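Finding a Wrist Cable Snag on a Two-Arm Cell

Prornari support, last updated Dec 13, 2020

A wrist camera cable that catches on something rarely stops the arm straight away. More often the controller logs a following error on the wrist joint, retries, and carries on with the camera pulled slightly out of line. After that the grasps start to miss. If your Jeltura cell shows fault 234 more than once in a shift, work through the steps below before you replace a motor.

Before you start

Stop the program, park both arms and switch off motor power. Leave the controller on so you can read the log. Do not reach between the arms while either one is energised, even in slow mode.

1. Open the fault log and write down the joint angles stored with each fault 234. If the angles fall close together, suspect the cable. If they are scattered, go to the motor checks in the service manual.

2. With motor power off, support the forearm and move the wrist by hand to the logged angle. Watch the cable loop for the full travel. It should stay slack and clear of the gripper fingers.

3. Look at what the loop can reach when the gripper is low. Wire handles, basket edges and mesh shelving are the usual trouble, and binder clips are the worst of them.

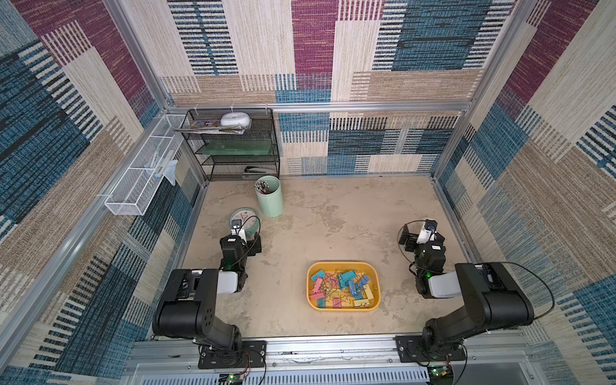

Cell with a tray of binder clips between the arms. Both wrist cameras have a looped cable.

4. Measure the free cable between the camera and the first tie. On this arm it should be 125 mm. Anything longer can drop past the fingers. Refit the tie - do not add a second one, as that makes a hard bend at the connector.

5. Check the connector for a bent shell or cracked strain relief. Replace the cable if you find either.

6. Restore motor power and run the wrist sweep at low speed for 200 cycles. Keep a hand near the emergency stop for the first few.

7. Recalibrate the camera. Skipping this is the main cause of repeat calls.

If the fault comes back

Krešimir Kelmendi traced one stubborn case to a torque limit that had been raised to 400 in the settings file to get rid of the fault. Restore the default and repeat step 6.

Send logs to Mimoza Vukadinović with the arm's side, left or right, in the subject line.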